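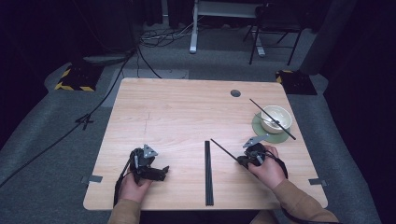
Chopsticks, of all things! I spent a very happy morning with the Tredel group in Womdale, who have been teaching a robot to handle tableware by having people do the job first with a gripper in each hand. No robot arm needed for that part — you just sit down at a table and get on with it.

Lorraine Fairweather, who runs the project, told me they recorded 480 goes at picking up chopsticks and moving them to and from a bowl. The robot then learned from those recordings alone, and in the final tests it managed the task 94 times out of 100. An earlier version, trained by steering the arm from a distance, got 81.

I asked what had changed and Rhys Prendergast put it down to speed (people are much quicker with the thing in their own hands) and to keeping the fumbled attempts in the training set, as long as the person recovered. I had a try myself and I can promise they got plenty of fumbles out of me.

It still struggles when two chopsticks lie close together, so that's next on the list. The write-up went online on 24/09/2024 and Kirsty Pomare is hoping to share the recordings in November.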